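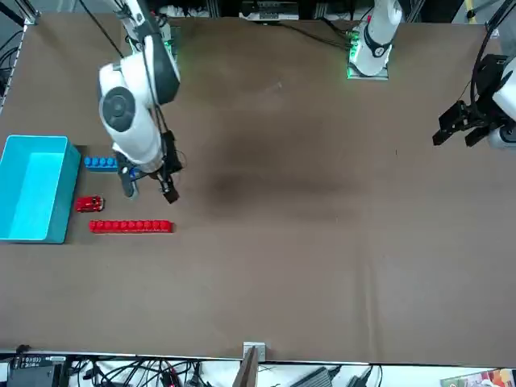
Why does it stop and think before it grabs anything? one visitor asked, and I must have heard the same question all afternoon in one form or another. I'd come to the Marnesham open day on Mon 23 June expecting to talk about grippers, and I ended up talking mostly about pauses. Our earlier work at Gotitz treated the gap between movements as dead time, something to trim away if we could. The people at the rail were reading it as a mood. They said the arm was "making its mind up", or being careful, or (my favourite) sulking.

The set-up was the usual Prothero table: two white arms, a brown top, a plastic bin, and a handful of toys. We'd picked toys so that nobody would need a label to know what they were looking at, and I'm glad we did, although the little red car got far more attention than I had planned for. Children wanted to know if it would be driven. Adults asked if it was heavy!
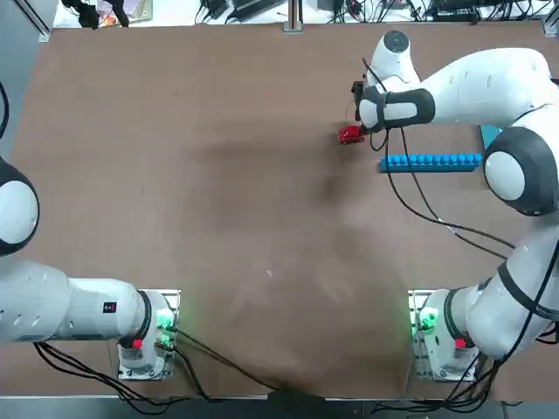
I had two questions in mind for the day. The first was whether visitors would guess the next move from the way an arm approached the table, and the second was whether they would say so out loud without being prompted. We had 448 people through the door, which is well short of what the 3000 leaflets had led me to hope for, but it was still more than I could talk to. I kept notes on the back of a floor plan and typed them up that evening, so please read the remarks in this section as notes and not as a survey.

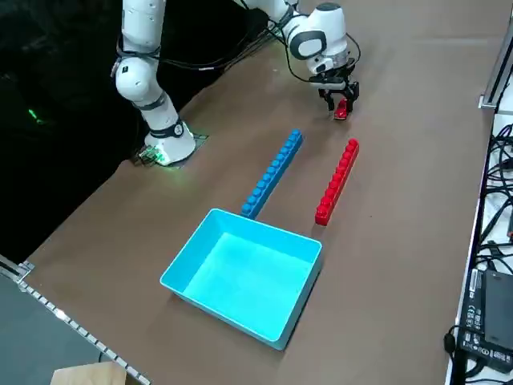
You watch the fingers and forget there's another arm, a woman near the front told me, and several people round her agreed. I hadn't thought of that at all. At Natville we had only shown recordings, and viewers there talked about the arms as a pair, possibly as they were sitting further back.

Figure 2. The table at Marnesham, with the red car and the two long toy-brick bars over on the right, near the bin.
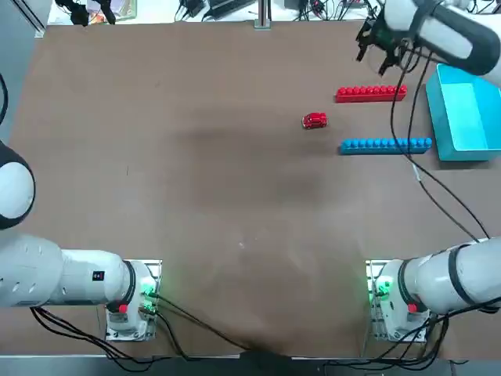
Spacing came up a lot too. Some visitors thought we had set the toys out as a puzzle with one right order, and a boy argued quite fiercely that the longest piece had to go first. I don't have a good answer to him yet. The order was ours, typed in that morning, and I'd like to try the same session in a shuffled order before I say anything firmer about what people expect.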